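Section 4: Setting up a play kitchen corner

You've got the shelving up (well done, that was the fiddly bit!) and now comes the part most playgroups enjoy best. Read the steps through once before you start, as step 3 needs a second pair of hands.

1. Choose a spot away from doors and radiators. A corner with two walls works beautifully and children settle into it much faster.

2. Lay the floor mat from the Tosbridge pack, smooth side down. Let it lie flat overnight if it has been rolled up.

3. Stand the cooker unit against the wall and fix it with both brackets. One person holds, the other screws.

CAUTION: Never leave the unit standing without its brackets, even for five minutes. Toddlers climb!

4. Slide in the 14 pegs along the back rail. They should click. If one feels loose, turn it a quarter and push again.

5. Set the worktop height. For under-fours use the lower slots; for older children go up one.

NOTE: Spare pegs and brackets are ordered under part number 582.

6. Now the food and dishes. Put out a small selection to begin with and keep the rest in the Cestwood boxes, ready to swap. Mix whole fruit with cut pieces, add a plate and a bowl, and the games that come out of it are a joy to listen to.
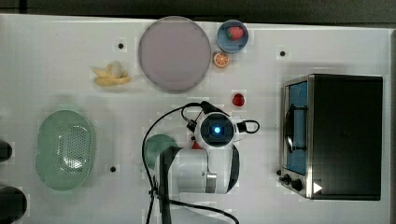

Renata Jabłońska wrote to us that her group at Brzozowska swaps the food every 18 days, always keeping one favourite back so the little ones have something familiar to cook with. We love this and have started doing it too.

7. Wash plastic pieces in warm soapy water and let them air dry on a towel. Felt pieces are wiped with a damp cloth only.

CAUTION: Check every piece for cracks when you wash it. Throw away anything split or chewed through.

8. Write the date of the check on the card inside the cupboard door. The card has room for 16 entries, and you can print more from the back of this guide.

Section 5 covers the shop counter and till.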